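Wrist camera height, second attempt

The camera bracket I printed in May put the lens too low. It cleared the cable, but the fingers filled so much of the view that small parts disappeared behind them during the last stretch of an approach. Marius Bălan suggested tilting the camera. I raised it instead, by 35 mm, and left the angle alone.

The test is a pick from a white tabletop with a second arm working close by. Small flat parts are the hard case: low profile, hard to get a fingertip under, and easy to lose from view. I use a sewing button. Each mount gets seven approaches with the gripper open, and I save the wrist view before the jaws close.

With the higher mount my own fingers are still in view and still badly out of focus, which I expected at that distance. The gap between them is usable. The green button stays visible past the tips of the other arm's jaws, and the pads on that gripper are clear enough to judge clearance by eye.

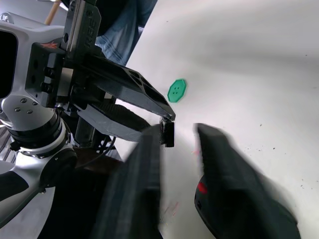

Focus and exposure

The lens is fixed focus. I set it for the tabletop and accept the blur on anything closer. Sheyla Bedoya runs hers focused at the fingertips, and her grasp checks are better than mine, but she gives up detail on the approach.

Exposure is locked. On auto, the white surface pulled everything down and the black fingers turned into one flat shape. Locking it two stops up from there brought back some edge on the pads – not much, but enough for the detector.

Still open

The Stilau controller drops the camera stream for a moment when both arms move at once. I have seen it three times, always on the shared hub. Next I will put the camera on its own port and repeat the seven approaches with the old bracket as well.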